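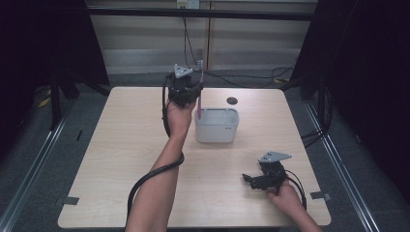 Why does a gripper log show the jaws closed on an object when the object has already slipped?

The log records jaw width and motor current, and neither one measures the object. A thin handle that rotates or slides between the fingers can leave both values nearly unchanged. The width reading stays inside its tolerance and the controller goes on reporting "held."

Course notes, unit 7: Silent grip loss
Instructor: Merike Laur. Lab sections: Dalia Kütt, Eglė Bite

7.1 The Brarley case

Read the case summary before lab. The Brarley cell placed slender items into open bins using a parallel-jaw gripper. In August it began reporting completed placements for items later found on the floor beside the bin. The event log held 404 placements marked complete over one shift. A hand check of the bins came up 17 short. No alarm was raised at any point.

Rūta Vasiliauskas, who ran the review, separated the 17 into two groups. In 5 the item left the jaws during the lateral move. In the other 12 the item was still held on arrival, touched the bin rim during the descent, tilted, and fell outside on release.

7.2 Fault chain, first group

a. Finger pads worn smooth at the center. Contact was carried by the pad edges.
b. Grip force set for the original, wider item and not changed when the item changed.
c. Closed-width tolerance wider than the item itself. An empty gripper passed the test.

Item (c) is the one to remember for the exam. A width check detects an empty gripper only if the tolerance band excludes the fully closed position. For a handle of width w and a reading error of plus or minus e, the lower limit must lie above e and below w minus e. If w is less than 2e, no such limit exists and a second sensor is needed.

7.3 Fault chain, second group

The descent path assumed the item hung straight down from the jaws. Any tilt moves the lower tip sideways by L sin(theta), where L is the length below the jaws. Long items held near the top are the worst case. Clearance to the rim has to be computed at the tip. The Brarley program computed it at the jaws.

7.4 Cable effects

Cable drag was considered and ruled out as a main cause. It still belongs on the inspection list. A stiff cable applies a torque at the gripper body that varies with pose. Check for:
- loops that tighten at full reach
- contact with the table edge
- connector strain after a wrist rotation

7.5 Recovery

The operators cleared dropped items by reaching into the cell between cycles, without a stop. This was recorded as a separate safety finding. Entry requires a protective stop, and restart must be a deliberate action from outside the cell.

Lab preparation: bring your tolerance calculation for w = 5 mm. Pad wear data is in the Skomulau folder.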